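Plandel P6 corridor helper, from Girkix

We've had our P6 on the third-floor corridor for 14 months now, and I'd have it over the old trolley any day!

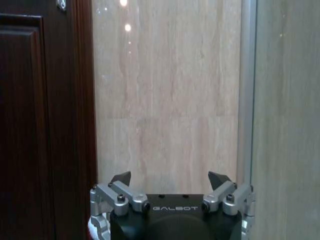
It does the post run and the small parcels, so Shahla and I get our mornings back (she does the supplier calls now, which she'd wanted for ages). My knees are happier too – I used to walk that loop 6 times before lunch. Ardalan grumbled for a bit, then asked for the evening shift with it.

Product code 1563. Hire or buy, training included.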